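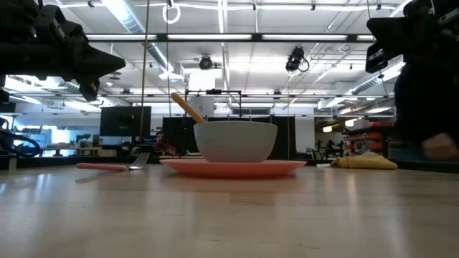
A place laid on one of the tables: coral-red plate, pale bowl, fork to the left.

Home Visits Fairs Makers Archive Contact

Open day at Brulleck, February 25, 2024

Brulleck sells tableware from a former feed store at the edge of town, and twice a year it opens the back rooms as well. I went in the morning and stayed until they closed the side door for lunch.

The front room holds the Plamo range, 197 pieces when you count every size and color. Plates, bowls and beakers are stacked by shape, with the seconds on a low shelf near the window. Prices on the seconds were good. I bought two small bowls and a jug with a crooked handle.

Past that is the room with the laid tables, and I spent most of my time there. The settings are simple. The one I liked best put a greyish-white bowl on a wide, shallow plate in coral red, with an orange-yellow handle leaning out of the bowl. The fork had a pinkish-red handle and a metal head. A mustard-yellow cloth sat folded on the right – a strong color, but it worked with the red. The pale wood has a high shine and picks up a little of the plate's color.

Cloths come from Faltus, a small weaving firm that had its own stand by the stairs. They had brought 40 colors and were happy for people to unfold things.

Upstairs, the Ó Riain collection is kept in drawers: 2,046 spoons and forks, most of them plain kitchen pieces. Only a few drawers were open, and the labels are hard to read without bending down.

Coffee was free and the parking was not. The next open day is in June.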